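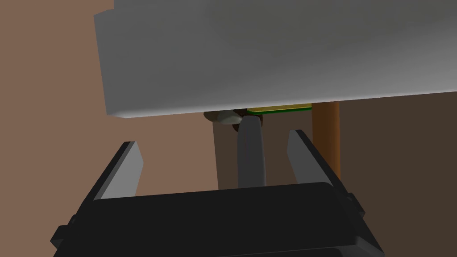

Simulated view from the wrist: open fingers under a light gray overhang, with a few small items close to its edge.

Visit report: Umali open day, Sisterton

Umali opened its simulation and test building to visitors on 8 July 2023. I went with Virgilio Navarro from our maintenance group. We already run two handling cells at Gresness and will have to write our own house rules for a third one, so we were mainly interested in how other people do theirs.

Sign-in took longer than it should have. Visitors got a badge and a one-page safety sheet, and had to read it before going past the front hall. The sheet was short and clear. Stay behind the yellow line, no bags on the cell floor, no hand past a gate even when the arm is parked. Virgilio asked for a copy and got one.

Leonora Dimaculangan led the first half of the tour, which covered work in simulation. Her group tries every new reach task there before an arm is allowed to do it in the building. The one on the big screen was a reach under a tabletop or panel, with a wooden post on the right that looked like a table leg. A dark upright shape stood between the open fingers, and it was hard to say from my seat if it was a handle or part of a tool.

She used it to go through their rules for tight spaces. I wrote down the following:

Any surface above the gripper is treated as solid, with a clearance margin set in the task file. The operator may make the margin larger but may not make it smaller without a second signature.

Posts and legs are modeled even when the planned path does not go near them.

The fingers must be able to open fully at the grasp point. If they can't, the task goes back to whoever wrote it.

A task needs 500 simulated runs before review. The last one reviewed had 992, as the first set was done with an old finger model and the reviewer asked for more.

Contact with anything other than the target is logged as a fault, however light it is.

A man from Skodia asked if the last rule was too strict, given that a light touch on a table does no harm in most jobs. Leonora said they had the same argument in-house every year. They keep the rule and let the reviewer sort the faults – it makes more paperwork but they know where the touches are.

After coffee Ľubomír Michalík took us through the cell floor. Speed is held to 33 percent for the first day of any new task. Their checklist for handing over a cell has 88 lines, and he admitted that people skim it. A shorter version is due in August. We asked to see it when it is ready.

For us, two things are worth taking up. The second signature on clearance would be easy to add to our change form. The rule on modeling posts is more work, and Nuria Tekleab would need to say how much of our floor layout is up to date.

Parking is behind the building and fills early. Lunch was sandwiches. Aileen Navarro has the safety sheet if anyone wants to read it.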